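Notebook, cable cell
22/08/2019

Present: me, Hammad Yousafzai, Ornella Ferraro from noon. Task is the same as last week, blue patch cable into the switch on the rack, both arms on. Arm controller is still the Grultby build, the planner is Clusus. I write this down before I forget the order of things, because the log and my memory do not agree completely.
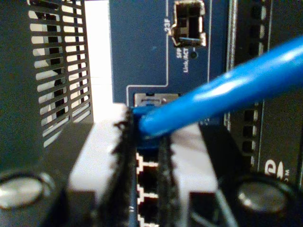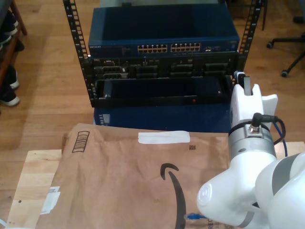
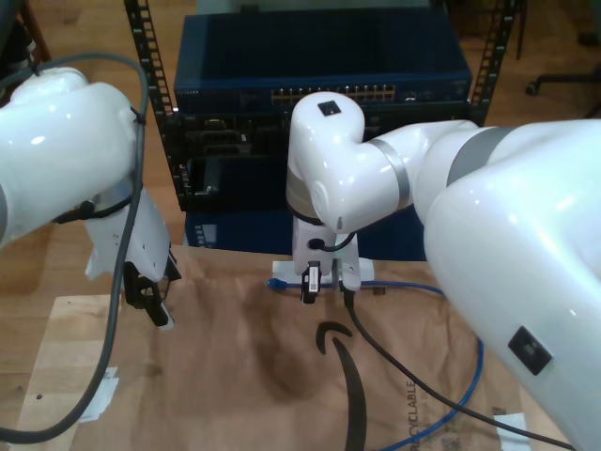 The fault is a protective stop on the right arm during insertion, and it came back three times today. The message is always the same, "wrist torque over limit, hold", and then the arm keeps its position and the brake clicks. In the morning I blamed the force threshold. Now I am less sure. In the close view the boot sits in its port with a finger pad on each side of it and the cable goes up between them, so there is very little room for the fingers to open. If the release begins while the wrist still pushes, one pad can drag on the cable and the torque goes up with no real collision. Hammad thinks it is the dress cable on the wrist pulling when joint 5 turns. Both can be true.

What we tried:

Run 2338: stop at the moment of release. Threshold not changed.
Run 2339: same program, speed down to 20 percent. Same stop, only later.
Run 2340: waited 2000 ms between end of push and opening. No stop.
Run 2341: same as 2340. Stop again, on the retreat this time.

So the wait helps maybe, but it is not the cure. I do not want to raise the threshold. In June Aldo Greco raised it on the Gatti bench and the result was a bent port and a long discussion.

Safety point, more serious than the fault. After run 2341 I reset the stop from the pendant while Hammad had his hand near the rack to look at the plug. The arm moved back around 29 mm before I pressed the button. It did not touch him. The retreat was still in the queue and the reset continued it. This was my mistake, I did not ask if he was clear. I told Golshifteh Esfahani and she wants it in the incident book also – done, same day.

From now on: clear the queue before any reset, and the person with the pendant says "reset" aloud and waits for the answer.

Open:
- Ornella to pull the torque trace of joint 5 for all four runs
- re-tie the wrist cable with more slack, then repeat 2340
- ask Sulard if the hold state can drop the queue by itself
- second arm stays parked until this is solved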